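Sorting Refills into a Case: Report of the Autumn Project

Team Graver, Drullunska student robotics club
November 21, 2025

1. Purpose of the project

Our team wanted to teach a two-arm robot one small office task. The robot must pick thin objects from a table and put them in a blue plastic case. We chose this task in August after a long discussion. The first idea was to stack cups, but another team of the club had already done it, and we wished to try something with thin parts.

A pen or a refill looks easy for a person. For a robot it is difficult for two reasons. It rolls when it is touched from the side, and it is so thin that a small error in height makes the fingers close over it and take nothing.

2. How we collect the demonstrations

One member wears gloves and does the task by hand at the table. The position of both hands is recorded together with the video. We name one complete try an episode. Our plan was to record 300 episodes before the training, and we have reached this number.

Before every episode the objects are spread on the table again by another member. We asked that they do not make nice rows, because our first model learned the rows and failed when a pen was turned.

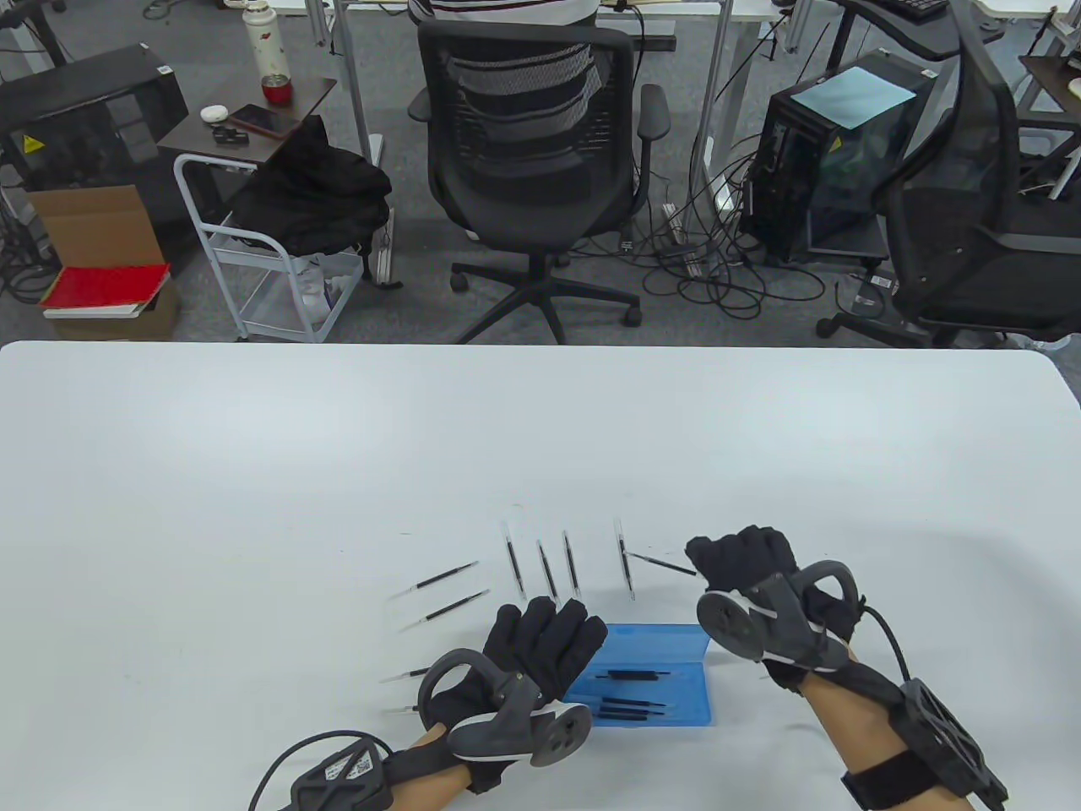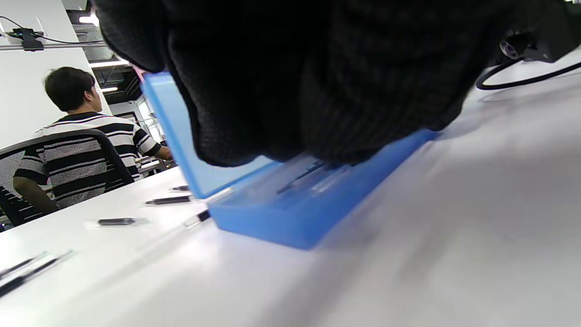
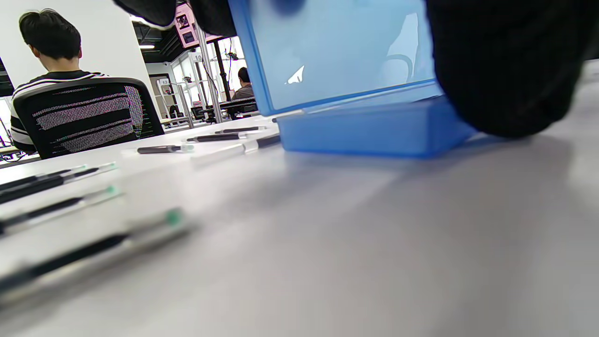
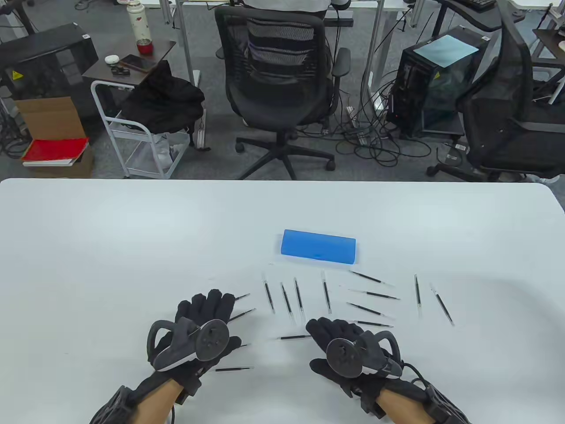
Pens and refills on the white table, with the gloves in use.

3. Results and Problems

We trained the first model with 40 episodes only, to see if the data was correct. The arms moved to the right area but the grippers closed too early. After this we checked the time stamps and found that the left hand was recorded with a delay. We corrected the delay and repeated these 40 episodes.

The second model used all the episodes. In the test at the Lekalberg lab it placed 81 percent of the objects in the case. Most of the failures had the same form: two pens were lying close together, and the gripper took both or pushed one away. We have not solved this yet.

A smaller problem was tiredness. After some 10 episodes without a pause the person with the gloves starts to move faster and less exactly, and the model copies it. Now we change the person often, and we write in the log who was recording.

4. Next steps

We will record more episodes in which the pens touch each other. We also want to try the Kavanagh gripper, which has softer fingers, when the other team does not need it. The closing of the lid is not part of the task for now. If the placing becomes reliable, we will add it in the spring and compare the two versions of the task with the same test.

The log and the training settings are in the club folder under the team name.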